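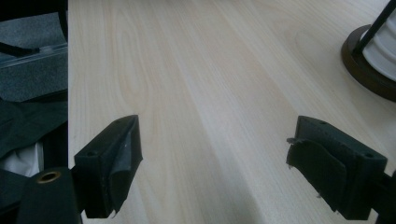

Desk swap and the quiet room, November update

Quick one from me, typing this between two meetings so forgive the state of it.

The desk swap is on. Second floor at Sedgwick first, then ours. If you signed up for a new spot you'll find a slip with your name and the new bay on it in your mail slot by 4 pm. If you didn't sign up, you stay put. No, you can't swap with a friend afterwards without telling me, we tried that in the spring and the phones were wrong for weeks.

What to do before you move:

Empty your drawers. All of them, the skinny top one too.
Label your monitor and your chair. Masking tape is fine. First and last name please, there are two Bens.
Take plants home or carry them yourself. The movers won't touch them.
Mugs go in the kitchen or in your bag. Anything left on the windowsill goes to the charity box.
Leave the desk itself alone. Desks stay, people move.

Crates are stacked by the freight elevator. One each to start with, come back for a second if you need it. They have to be empty and back in the same place by the end of the month or Vodenano charges us for them, and it comes out of the same pot as the holiday lunch. So.

Wiping down. Damp cloth, drop of dish soap, dry it after. Please not the orange spray from the supply closet, it leaves a film and then your sleeves stick to it. Coffee rings mostly come up with the soap if you give it a minute. If they don't, leave it and tell me the bay number. No scouring pads!!

Quiet room. Room 13 is now the quiet room, all day, no booking. Rules are short. No calls, no lunch, no meetings of two people whispering. Decha Tanasarn had the idea and did most of the arguing for it, so thank him when you see him. The old booking sheet on the door is dead, ignore it untill somebody takes it down.

Lamps. We got 400 dollars from the office fund for desk lamps and spent 300 of it. The rest is for bulbs and one more lamp if there's a real need. Lamps are for the bays on the north side, where it gets gloomy after 3. If you're on the window side and want one anyway, put your name on the list but you're at the bottom of it, sorry.

Chairs. A few people asked about the squeaky ones. Zestgate will look at them while they're in for the printer contract. Put a strip of tape across the back of yours if it squeaks, sinks or leans. Don't take the good one from the front desk, we know where it goes.

Lost and found. One gray scarf, a kids' lunchbox, reading glasses (two pairs), a phone charger with a chewed end. At reception. Goes out at the end of November.

Parking. Werach is repainting the lines in the back lot, so the row nearest the fence is closed in the mornings. Street parking on the hill side is ok but watch the signs, they do ticket.

Still need two people to help carry the shared bookshelf down one flight. It's heavier than it looks. Comfortable shoes, I'll bring donuts.

Questions about bays or crates to me, questions about phones to the help line and not to me, I really can't do anything about teh phones.

Leanne Lockwood
Front office, ext. 13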